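Chapter 5
Main Memory and the Processor: How Data Moves Inside a Desktop Computer

5.1 Why memory needs its own chapter

A processor can work only on data it can reach. In the small machines treated in Chapter 4, that data sat in a handful of registers and a short block of storage on the same chip. A desktop computer holds far more than will fit there, so most of it is kept on separate memory modules and brought in when needed. The time spent bringing it in is often longer than the time spent working on it.

This chapter deals with that gap. Section 5.2 describes the parts involved and how they are joined. Section 5.3 introduces latency and bandwidth, two terms that are often confused. Caches are treated in the second half of the chapter, and readers who have not met binary addresses should review Section 2.6 first.

5.2 The parts and their connections

Main memory in a desktop is made up of modules: narrow circuit boards carrying memory chips, with a row of contacts along one edge. The modules stand in slots on the motherboard. Short copper traces run from the slots to the processor socket, and the length of these traces is kept closely matched so that signals sent together arrive together.

A program does not see modules or slots. It sees a single range of addresses. The memory controller, which in current designs is part of the processor, turns each address into a channel, a module, a bank, a row and a column. The order in which the address bits are assigned to these fields is called the mapping, and it has a large effect on speed. 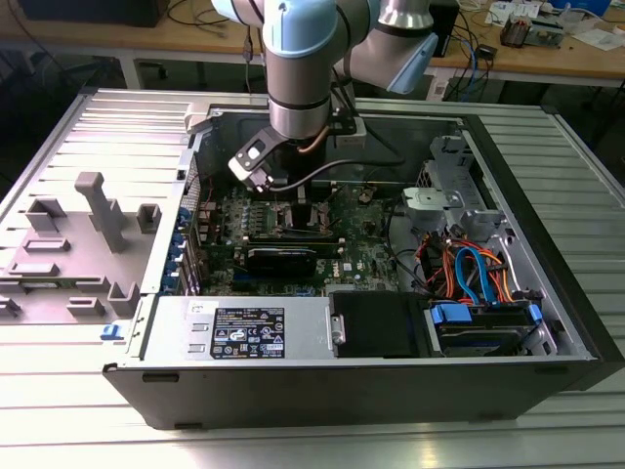 Why are two smaller modules often faster than one large module of the same total size?
The controller can use two channels at the same time. With one module, every request waits its turn on a single channel. With two modules in the correct slots, neighboring blocks of addresses are placed on different channels, and a long read is shared between them. The gain is greatest for programs that move large blocks of data and small for programs that mostly reuse the same few values.

5.3 Latency and bandwidth

Latency is the time from a request to the arrival of the first piece of data. Bandwidth is the amount of data that arrives per second once it has begun to flow. A memory system may have high bandwidth and poor latency, or the reverse.

Consider the Provow, the teaching machine used in the exercises. Its processor completes one simple instruction per cycle, and a read from main memory takes 400 cycles. If the value is found in the cache, the read takes four cycles. The difference, 396 cycles, is called the miss penalty. Suppose a program makes 66 reads and all of them miss, each waiting for the one before it. The total delay beyond the cache time is 66 times 396, or 26,136 cycles. Raising the bandwidth would do little for this program. Each read is short, and almost all of the time is spent waiting for it to start.

Reads that do not depend on one another behave differently. The controller can hold several requests open at once, so their waiting times overlap. The total is then set largely by bandwidth. 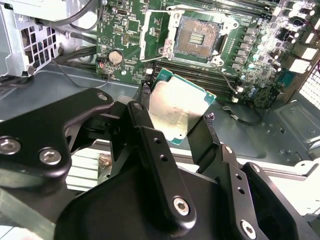
Märta Sjöberg objects that this division is too clean. In her course notes from Lindholm she argues that latency should never be given as one number, because a busy channel makes every request wait longer, and a figure measured on an idle machine tells the programmer very little. She prefers to plot latency against load and to mark the point where the curve turns upward.

Her objection is sound, and Section 5.7 takes up the loaded case with curves of this kind. Until then, all latencies are idle values unless the text says otherwise.

5.4 Rows, columns and the open page

Inside each memory chip, data is stored in a grid. To read a value, the chip first copies a whole row into a buffer. This step is called activation. The wanted column is then picked out of the buffer. A second read from the same row skips activation and is therefore quicker. A read from another row in the same bank must close the first row before opening the new one, and is the slowest of the three cases.

Exercise 5.1 asks for the order of these steps when two programs read from the same bank by turns.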